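6. Instalación en salas de descanso y comedores pequeños

Hervidor dispensador Liem 521, fabricado por Eltard
Revisión del 19 de junio de 2025. Texto revisado por Kohei Onishi, servicio técnico de Bisercombe.

Esta sección explica cómo colocar y poner en marcha el dispensador de agua caliente en un espacio compartido. Para la conexión a una toma fija de agua, consulte la sección siguiente. El modelo con depósito no necesita obra ni desagüe.

6.1 Elección del lugar

El aparato debe apoyarse en una superficie horizontal, firme y capaz de soportar el peso del depósito lleno. Las encimeras de piedra o de acero no requieren protección. En madera barnizada coloque siempre la bandeja suministrada, con el reborde hacia arriba.

El vapor sale por la rejilla trasera y sube. No instale el dispensador debajo de un armario bajo ni de una estantería con libros o papel. Los alimentos que se dejan destapados (azúcar, galletas, caramelos, fruta seca) deben quedar en otra mesa o en el extremo opuesto de la encimera. Las gominolas son especialmente sensibles: con el vapor se pegan entre sí y al recipiente.
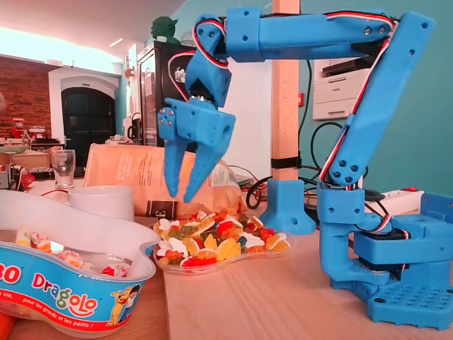 Figura 1. Plato de gominolas sobre una mesa de madera.

Nota: los caramelos envueltos soportan mejor la humedad, pero el papel se reblandece si recibe salpicaduras.

PRECAUCIÓN: no utilice regletas ni alargadores. El enchufe debe tener toma de tierra y quedar accesible una vez colocado el aparato.

6.2 Contenido de la caja

Dispensador Liem 521
Depósito extraíble de 6 litros con tapa
Bandeja de goteo y rejilla
Bandeja protectora para superficies de madera
Filtro Zostumau, en bolsa sellada
Tira para medir la dureza del agua

Si falta alguna pieza, avise al distribuidor antes de montar el equipo. El embalaje conviene guardarlo mientras dure la garantía – el cartón interior es la única protección válida para el transporte.

6.3 Montaje

1. Retire las cintas adhesivas del depósito, de la tapa y del grifo.
2. Lave el depósito y la bandeja de goteo con agua templada y jabón suave. Aclare bien.
3. Saque el filtro de la bolsa y sumérjalo en agua fría hasta que deje de soltar burbujas.
4. Encaje el filtro en el fondo del depósito y gírelo hacia la derecha. Debe notarse un tope.
5. Coloque el depósito en las guías traseras y presione hacia abajo.
6. Introduzca la bandeja de goteo por la parte delantera.

PRECAUCIÓN: no llene el depósito con el cable conectado si lo hace directamente con una jarra. El agua derramada puede entrar por las guías.

6.4 Primer calentamiento

1. Llene el depósito de agua fría hasta la marca MAX.
2. Conecte el cable y pulse el interruptor lateral. El piloto se enciende en rojo.
3. Espere 15 minutos sin abrir la tapa.
4. Cuando el piloto pase a verde, vacíe todo el contenido por el grifo en un recipiente resistente al calor.
5. Deseche esa agua y repita la operación una vez.

En los primeros usos puede percibirse un ligero olor a plástico. Desaparece tras varios llenados. Si el piloto parpadea en rojo, el depósito no está bien asentado; apague el aparato, levántelo por el asa y vuelva a presionar.

6.5 Servicio diario

Ponga la taza en el centro de la rejilla, con el borde por debajo del grifo, y mantenga pulsada la palanca. Suéltela antes de que la taza se llene del todo. El grifo deja caer unas gotas al cerrarse.

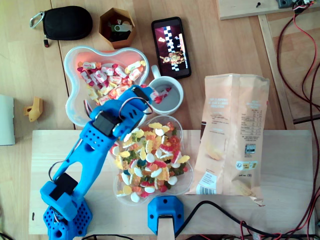
Las tazas altas y los termos no caben con la rejilla puesta. En ese caso retírela y apoye el recipiente en la propia bandeja. Las tazas de vidrio fino pueden agrietarse con el agua recién calentada – deje dentro una cucharilla metálica o use loza.

Nota: en salas con mucho uso, nombre a una persona encargada de rellenar el depósito por la mañana. El aparato se desconecta solo cuando el nivel baja de la marca MIN y no vuelve a calentar hasta que se pulsa de nuevo el interruptor.

PRECAUCIÓN: el agua sale a temperatura de quemadura. Active el bloqueo de la palanca si hay niños en la sala.

6.6 Limpieza y cambio de filtro

Vacíe la bandeja de goteo al final de la jornada. La carcasa se limpia con un paño húmedo, sin productos abrasivos y con el cable desenchufado.

El filtro se sustituye cada seis meses, o antes si la tira de dureza marca el color más oscuro. Los equipos instalados en febrero suelen coincidir con el cierre de agosto; haga el cambio al reabrir y tire el agua que haya quedado en el depósito.

Para la descalcificación, siga el procedimiento de la sección 8.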